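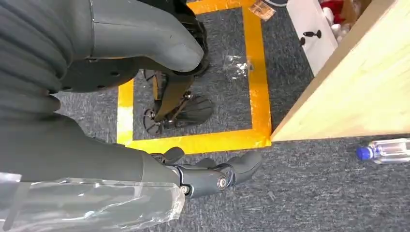

Both hands down by the tape, one forearm in its plastic sleeve.

I've been meaning to write up our floor rules for ages, mostly so that I can send people a link when they ask instead of typing the same email again. We've been working with two-armed robots in an ordinary carpeted office for a good while now, and the rules we started with were borrowed from a factory. They were fine rules. They just didn't mention carpet, or handbags, or people who want to lean over and have a look!

So, tape first. The yellow tape on the floor marks a work area for the robot, and the rule is that you don't reach into it while the arms are live. I used to think a line on the floor was a bit feeble compared with a proper fence (I still do, if the robot is big and fast and you can't stop it quickly). But for slow work close to the ground it does help people. You can see where the job is meant to be happening, and so can the person with the stop button.

What I've changed my mind about is how fussy to be with the tape itself. Carpet tape wrinkles. It lifts at the corners, gets trodden on, somebody patches it with another strip, and before long you've got an edge that a finger or a shoe can catch. Our rule now is that whoever switches on in the morning looks at the tape before they look at anything else, and if a strip is coming up it gets replaced, full length, no patching. We're not brilliant at the no patching part.

Then there's litter. Crumpled wrappers, little packets, drinks bottles on their sides – if it isn't part of the task it shouldn't be on the carpet, inside the tape or out of it. Clear plastic is the one I nag about most, as it's so easy to miss against grey carpet and a bottle will roll if you nudge it. Sandrine Gaillard, who wrote the first version of our list back when we were at Petridis, had this down as rule 2 and I thought she was being picky. I've since moved it up to rule 1. Sorry, Sandrine.

Sleeves come next. If you put plastic over a hand or a forearm, check it every time you stop. Is it loose? Has it slid down towards the wrist? Is there a torn edge near a joint? A baggy sleeve can snag on a cupboard corner or get pinched as the fingers close, and I'd sooner swap it early than pick shreds out of a knuckle with tweezers. We write the swap in the log, along with who did it. The Kendetti people I met in June do theirs by the clock, which sounds terribly organised.

The bit that gets argued over is handing things across. Our speed cap for anything shared with a person is 200 millimetres a second, and once the robot is holding the thing you're going to touch, we want the arm still. The person moves, the arm doesn't. You come in from the front with one hand, fingers clear of the grip, and you say out loud when you've finished. It feels silly for a day or so and then you stop noticing.

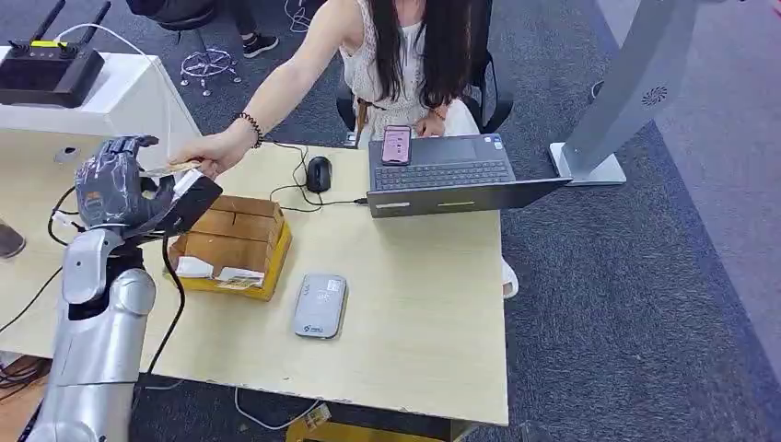

Do you have to switch the robot off completely before someone sits down near it?
Only if they'll be working within reach of the arms without an operator watching. With an operator on the stop button and the arms held still, sitting nearby is fine under our rules.

Cables deserve a paragraph of their own. Desks grow them. Laptop, mouse, router, whatever's charging, and then the fat one that goes to the device being used. We ask for anything that hangs off a desk to be clipped to a leg or run round the back, and for the robot's side of the desk to have as little dangling as you can manage. Dena and I once spent a whole afternoon re-routing ours and it was back to spaghetti by the end of the month, so now it's on the weekly list as well as the daily one.

Other things on the daily list, in no special order:

Stop button tested, by the person who'll be holding it.
Chairs pushed in unless someone is sitting on them.
Bracelets, lanyards and long scarves – off or tucked away if you're going anywhere near the fingers. (I'm the worst offender here, I forget my watch constantly.)
Noise under 85 decibels, which in an office we've never come close to, but it's on the Enska form so we tick it.
Bags under your own desk, please, and nowhere near the tape.

I've left out battery charging as I want to do that one properly, with our cupboard layout and the checklist we stick on the door. If you've got your own version of any of this, especially a tape that stays flat on carpet, do leave me a comment. I've tried four brands and I'm getting through an awful lot of rolls.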